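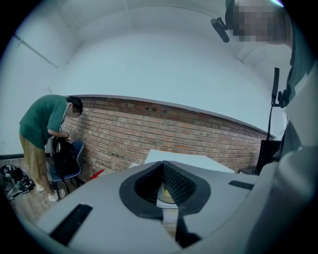
The brick wall room, with a backpack on the blue chair

Search this site Go

Hi, and welcome to Cornus! We're a small home-organizing outfit in Mornport, and we've been helping people find a place for their stuff for years now. Kitchens mostly, though we've done 65 pantries and one very full boat.
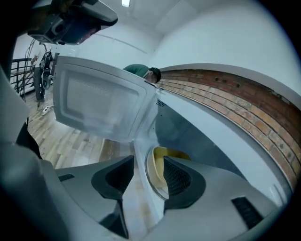 Rocío Durán
Founder and chief drawer-opener

I started out tidying for my neighbors (my own cupboards were a mess, still are on a Sunday). Then Zulema Lagos joined me and brought her label maker — and we suddenly had a business.

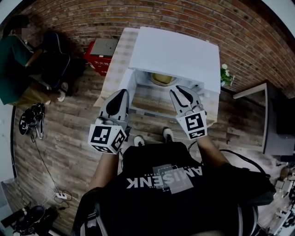
Yellow bowl in the drawer, flowers next door

We love small, ordinary storage. Give me one white cabinet and a bowl that needs a home and I'm happy all afternoon! I like the bowl you use every day 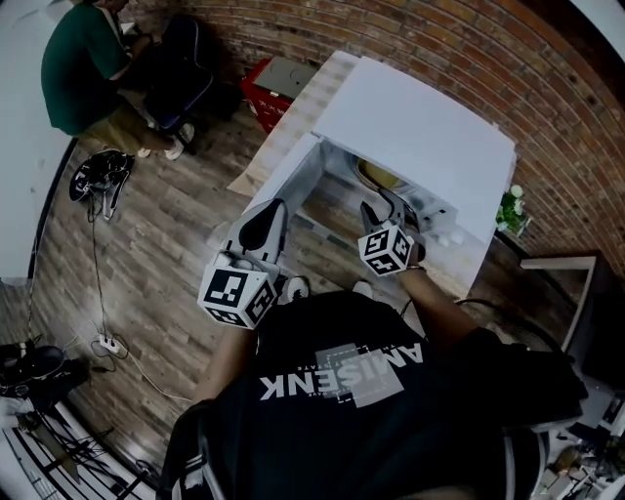

to go in first, and then we fit the little things around it. A first visit takes 60 minutes and you don't need to clean up before we come.

Last updated: August

Contact | © Cornus, Mornport | Back to top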